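Sorting Drink Cans by Return Route
Zistdale Packaging Course, Project Report, September 2022

3. Method

The aim was to sort mixed drink cans into one basket per return route and to measure how much table space the task needs. The work surface was set at a height of 900 mm. Cans were laid on their sides before each run, with the printed label left visible so that the language of the print could be noted.

Baskets with slotted sides were chosen over closed bins. They are light, drain well and can be rinsed between runs. The basket stayed near one edge of the table – the center was kept clear for cans waiting to be sorted.

Each run used 17 cans and was repeated 3 times. Imported cans were logged separately under the code Lakley, domestic cans under Bokonel.

3.1 Layout
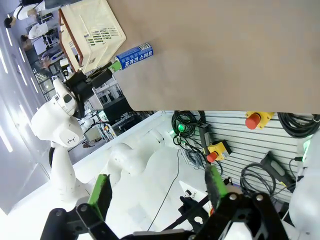
Figure 2. Blue can with Korean print (포카리 스웨트) at the table edge, near the cream basket with dark brown rim.

A gap of 40 mm between basket and table edge was used in all later runs. The results are given in Section 4. A second series with crushed cans is planned for December.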